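Fruit on a tray

I have been writing about the kitchen table a lot this spring and a couple of people have asked me to get to the fruit. So this one is about the fruit and what it sits on.

For years we had a bowl. It was a deep blue stoneware bowl from a potter in Ekville, a wedding present, and it held a lot. We would come back from the store, tip everything in, and by the end of the week the top layer was eaten and the bottom layer was soft. I threw away a lot of pears that way. I never saw them go bad. They were under the oranges.

In March I took everything out of the bowl to wash it and found a lime at the bottom that was hard as a golf ball and a plum I did not remember buying. I washed the bowl, dried it, and put it up on the shelf over the refrigerator. It is still there. It has birthday candles and rubber bands in it now.

The first thing I tried after that was a wire basket, the two-level hanging kind. I gave it two weeks. The wire left dents in the peaches and the whole thing swung every time someone took an apple. Also my husband is tall and hit his head on it. I gave it to my sister, who hung it in her laundry room for clothespins and likes it very much.

Then I tried putting the fruit directly on the counter in a row, and that worked fine for the fruit and badly for the counter. Our counter is short. There is the sink, then a piece I can cut on, then the stove. A row of fruit takes up the piece I can cut on.

So the fruit moved to the table, and the thing it moved onto is a tray. A black one with raised edges, the kind you might carry drinks on. Trays like that are easy to find. I looked at some nice ones at the Humau store and they wanted more than I was going to pay for something that holds bananas. Mine came from the back shelf at the thrift store in Kastcombe, the one past the feed store, where they keep the baking pans.

What I like about a tray is that it is flat and it is small. You can see every piece. If there are six things on it, it is full, and you stop. The rest goes somewhere else or you don't buy it.

The tray gets what we should eat first. On an ordinary day it might hold one banana and one apple. The other pieces stay off to the side of it on the tablecloth, spread out so they don't lean on each other, and they move up as the tray empties. I do this when the coffee is brewing. I pick up each piece, turn it over, look at the underside, and decide if it goes in the tray or stays out.

The tablecloth is brown. I went back and forth on the color for longer than it deserved. I had a white one before, and a white cloth with fruit on it looks lovely in a magazine and looks like a crime by the second week at my house. Peach juice does not come out of white cotton. Brown forgives most things. It does wrinkle, and it sags a little at the front, and I have decided I am not going to iron a tablecloth that has apples on it all day.

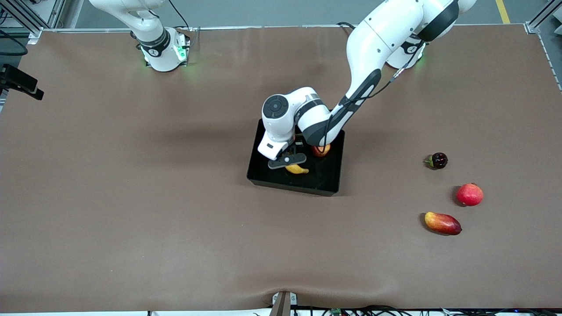

Assunta Longo wrote in after the last post to say that I should never let bananas and apples share a dish at all, that the apples push the bananas along and I would have brown bananas in half the time. She keeps hers in separate rooms, the bananas on a hook in the pantry and the apples in a crate by the back door, and has done it that way since she moved into her house.

She is right about the ripening, as far as I can tell. I tried it both ways. I put one banana next to an apple and one by itself on the windowsill over the sink, both from the same bunch, and the one with company had spots first. But I want it to have spots first. The tray is for what we are going to eat today or tomorrow. A banana that is a little green goes out on the cloth by itself, and when I want it to hurry up I put it in with an apple. When I want it to wait I leave it alone. I would not store a whole bunch with apples for a week, so we probably agree more than it sounds like.

I don't own a banana hook. I had one and it tipped over.

A few other things I have settled on, in no special order.

I don't wash fruit until someone is about to eat it, apart from grapes. Grapes I wash and dry on a dish towel and put in the refrigerator in a glass container with the lid cracked, and they get eaten in a day and a half when they are already washed. If they are not washed they can sit there until they are raisins. I can't explain why a person who will walk to the car for a candy bar will not rinse a grape, but that is how it is with everyone in this house, me included.

Berries never go on the table. They go in the refrigerator the minute we get home, and we eat them that night or the next.

Pears go on the cloth, stem up, not touching. I press near the stem with my thumb every morning. A pear gives you one good day, and you need to be there for it.

Lemons and limes live in the refrigerator door. I know they look nice out. I had them out for years and they turned to wood.

Oranges can go anywhere. I have not managed to ruin an orange yet, except the one that rolled behind the radiator.

Tomatoes I keep with the fruit, out of the refrigerator, and I am not going to argue about that again. The comments under the tomato post are still open if anybody needs them.

About buying less. This was the harder part for me. When I had the bowl I bought to fill the bowl. It looked sad half empty, so I would buy a bag of 12 apples when we eat maybe one a day between us. With the tray I buy loose. I get a few apples, a few bananas, and whatever is good at the stand on the Kastcombe road. Austra Luik runs the stand in summer and will sell you a single peach if you want a single peach. She puts it in a paper sack like you bought ten. I go more often than I used to, but I was driving past anyway.

I kept track for a month of what went into the compost, on the back of an envelope on the refrigerator. With the bowl I never wrote anything down so I can't compare, but I know I used to carry a full pail out after a bad week. On the envelope there were 14 lines for the whole month and most of those were peels and cores. Two were real losses, a mango that was bad inside when I cut it and half a cantaloupe I forgot had been cut.

Cantaloupe is still a problem. It is too big for the tray, too heavy to keep moving around, and when I put it on the floor of the pantry I forget about it. If you have an answer for melons I would like to hear it. Right now the answer is that we buy one when there is company.
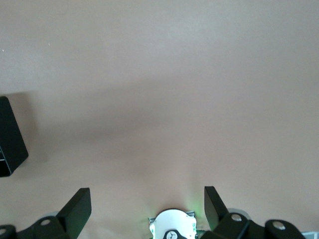
The other thing I had to work out was keeping the table from filling up with everything else. A table with one useful thing on it seems to call out to every other thing in the house. First it was the mail, then the scissors, then a library book, and before long the fruit was pushed to the corner and I was back to not seeing the pears. My rule now is that I clear the table after supper down to the cloth and the tray. Mail goes to the basket by the door. Anything with a cord goes back to whoever was using it. I wipe the tray with a damp rag while I'm at it. It has a dark shiny bottom that shows every drip, and a minute with the rag takes care of it.

Once a week the cloth gets shaken out over the back step and about every other week it gets washed. Cold water, low dryer, and back on the table while it is a little damp. My neighbor folds hers over a rod to keep the crease out, a trick she got from the linen counter at Tamošiūnaitė when that was still open downtown. I tried it and could not tell the difference, but I was already not ironing.

Fruit flies. I got a lot of email about fruit flies. Yes, we get them, starting in July. A small jar with some cider vinegar and one drop of dish soap, set near the fruit but not next to it. I change it every few days. What helped more was getting the compost pail out of the kitchen. It used to sit under the sink and now it sits on the porch with a lid on it, and I walk out there in my socks.

If something on the tray is past eating by hand, it still has a few places to go. Bananas get peeled, broken in half, and frozen flat in a bag. When I have 700 grams in the bag (I weigh it, my bread recipe is in grams and makes two loaves) I bake. Apples that have gone mealy get chopped with the skin on and cooked in a small pot with a little water and cinnamon until they fall apart. That goes on oatmeal. Pears I missed get the same treatment and I call it applesauce and they eat it.

Next time I will probably write about the bread box, which I am in the middle of cleaning out. There is a heel of rye in there that I need to deal with first.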